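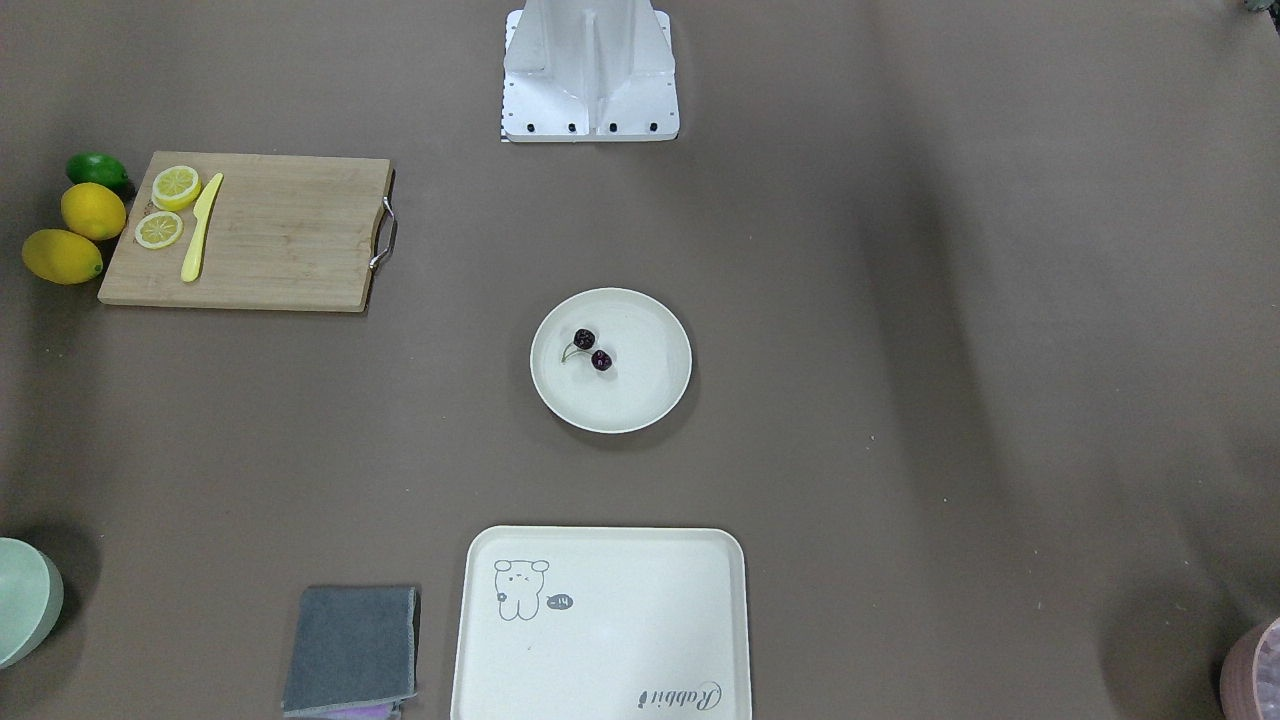
Trinarholm is a fortified harbor town on a low island, reached by a causeway 4 km long. The ferry from Bostside takes 30 minutes and costs less than parking. I visited in October, when the population drops to 3,000 and the north gate closes at dusk.

The walls are granite up to the parapet and brick above it. Kjell Hellström, who led the afternoon tour, dates the brick to a repair after the harbor fire. The Halvorsen tower has more than 100 steps and no handrail on the upper flight.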